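About Sovum

Sovum helps small food businesses decide whether to buy a robot, and which one, and what else they will end up paying for afterward. We started in Võ, in two rooms over a bakery supply store, and we now also keep a test room in Skaramness. We don't sell arms or grippers, and we don't take commission from anyone who does. Our accountant has views on this policy.

Most people come to us with a quote in hand and a figure circled on it. The circled figure is the arm. In a typical plan we write, the arm takes up 60 percent of the first-year budget, and the rest goes to grippers, mounting, cabling, floor space, training and the drawer of adapters every site acquires by April.

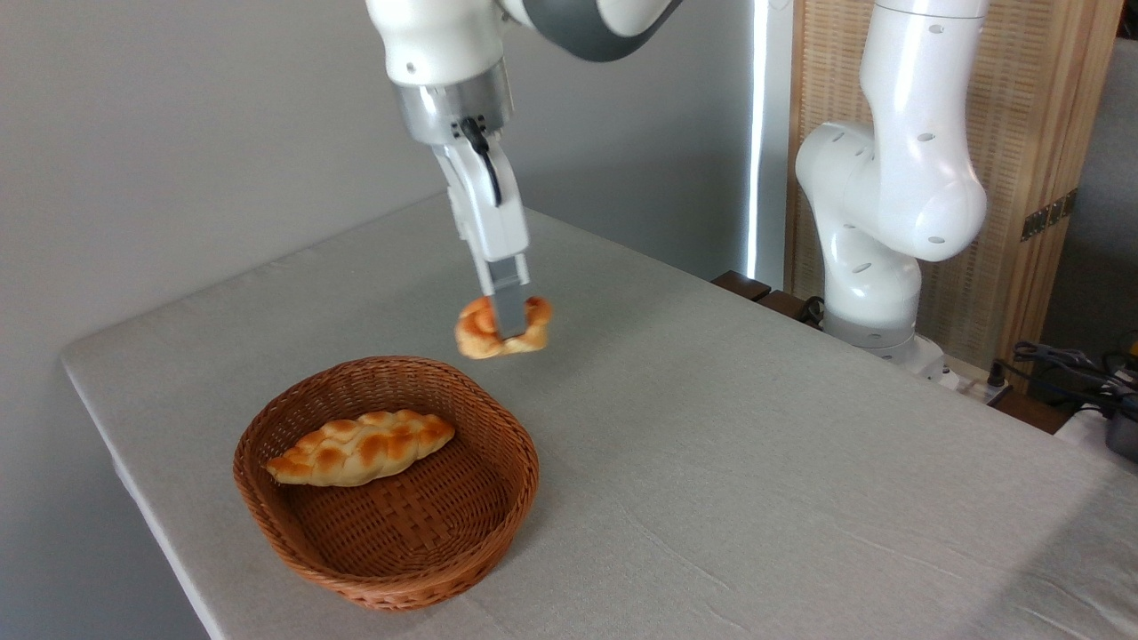
We like to plan from the product backward. Bread is a good teacher here: no two rolls have the same shape, the crust marks easily, and a finger pad that works nicely on a carton can leave a dent you could lose a raisin in. So we ask for your real goods, your real baskets and your least cooperative shift pattern before we put a number on paper.

Our planning workbook is called Pludberg. It has 81 lines. Clients tend to laugh at line 50 (spare fingertips) and then call us later to ask where to order them.

What a first budget covers

The arm or arms, the grippers, and a second set of whatever touches food. Installation and the table it all stands on. Staff hours for learning it, at full pay. Service, spares and a sum for things we haven't thought of — we have been doing this long enough to know there will be some.

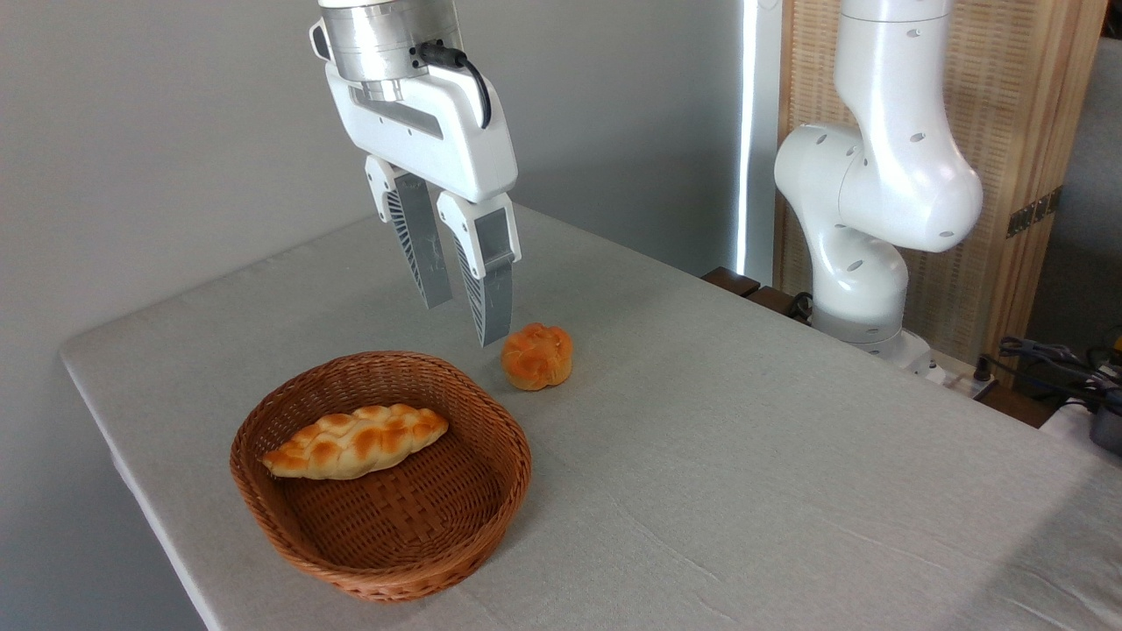
2 min read

How we charge

One fixed fee, agreed before we start, with half due when you get the draft budget. If our advice is to keep your money and buy a better oven, the fee is the same. We give that advice more often than the equipment dealers would like.

We take on shops and bakeries with up to 100 staff. Visits to the Skaramness room are by appointment, mornings preferred. Bring bread.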